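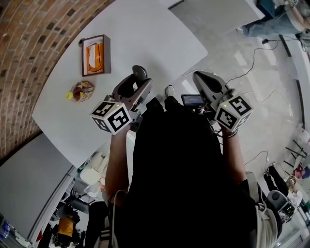 3 min read

Join the Narnberg community choir as a paid section leader

April 2022

We're looking for four singers to lead the sections of our choir – one each for soprano, alto, tenor and bass – and we can't wait to meet you!

Narnberg is a daytime and evening choir with 108 people on its list. Some of them have sung all their lives, and plenty hadn't sung a note in front of anyone since grade school. We don't hold auditions for members, so every rehearsal has a wide mix of voices in it. A good section leader makes a huge difference to the person in the second row who can't read music and is trying to find the tenor line by ear.

What you'd be doing

You'd sing with your section at the weekly evening rehearsal and run a short sectional in the middle of it, usually on whatever gave people trouble the time before. You'd record simple practice tracks for your part (a phone is fine, and so is a plunky keyboard in the background). You'd take a solo now and then if you like doing that. If you don't, please apply anyway.

The big piece this season is Magbanua, a set of new songs about rivers that we're singing with the youth choir from Vistudness. It runs 22 minutes and has some wonderfully crunchy harmony in the third song, which the altos are already nervous about. The performance is in October at Sarlow Hall, with seats for the audience on three sides and a very kind echo. After that we move straight on to winter music, and there's room for you to suggest things!

Who we'd love to hear from

You can hold your part on your own next to people who are wandering off it. You read music well enough to learn a new piece at home. You're patient, and you can say "let's try that again" several times in one evening and still sound like you mean it.

A music degree is welcome but you don't need one. Past section leaders have included a dental hygienist, two music students and a retired bus driver with the best low E flat in the county. If you've led singing at church, at camp, in a school or in a barbershop group, that all counts. Conducting experience is a nice extra.

Pay and time

The pay is $80 per rehearsal, and the same for each concert and dress rehearsal. Rehearsals are two and a half hours, with a tea break that tends to run long. We take the summer off. Music is provided, and so is parking behind the hall. You'd need your own black concert clothes.

How to apply

Send us a short note with your voice part, a few lines about the singing you've done, and anything you'd like us to know about access or scheduling. A recording is helpful – one verse of any song, with or without accompaniment, is plenty. Please don't pay for studio time.

We'll invite people to come sing with us for one evening, and you'll be paid for it. You'll get the music a week ahead, sit in with the section, and lead a ten-minute warm-up of your choice. Afterward there's time to ask us questions over tea.

Not sure which section you belong in? Write to us anyway and tell us your comfortable high and low notes. We have a soft spot for altos who sing tenor.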